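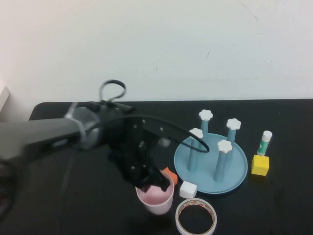
A paper cup, an orange block and a blue peg stand.

12 Jun 2019

So I finally finished sorting the button tin. I say tin, it's three biscuit tins and a carrier bag, all of which came to me when my aunt moved out of the house in Puswood in May, and all of which have been sitting under the stairs giving me guilty looks every time I go in for the hoover.

I'd promised myself I would just tip the lot into a charity bag. Then I opened the first one and that was the weekend gone! There were big coat buttons, tiny shirt ones, some lovely green glass ones still sewn to their card, and a whole envelope marked "Dad's cardigan, do not use". I haven't used them. They're back in the envelope.

My first plan was to sort by colour, and I don't recommend it. You get four nice neat piles and one enormous heap of beige, and then you spend an hour deciding if something is cream or just grubby. Size is much better. I did small, medium and coat, then pulled out the matching sets as I went along and threaded them on cotton. The threading is the good bit (radio on, cup of tea, feet up) and I got quite fast at it by Sunday night.

The biggest set is 23 navy ones with a little anchor on, which must have been meant for a school blazer or two, or possibly a very smart sailor. The rest are mostly fours and sixes. I stopped keeping track of the singles once I got to 141, and there's still half the carrier bag to go.

I mentioned all this to Rizal Govindasamy at choir and he asked if I'd washed them. Reader, I had not. He does his in an old pillowcase, tied at the top, swished about in warm water with a drop of washing-up liquid. I tried it with the plain plastic ones and they came up beautifully, but keep anything metal or leather well out of it. I dried mine on a tea towel on the landing and the cat only got 2 of them.

As for what I'll do with them all, well. The green glass ones are going on the cardigan I've been knitting since forever, if I ever get past the second sleeve (I've misread the pattern again, I think the decreases are meant to start a lot sooner). The anchors have been promised to my niece. I've had a look at the craft stall in Majimbun too, where they sell odd buttons by the scoop for 80p, and the lady there said she'd be happy to take any singles off my hands.

I came home with a scoop of hers, obviously. Two of them match the cardigan envelope.

Carrier bag next week, and I'll put up the sleeve once it looks like a sleeve.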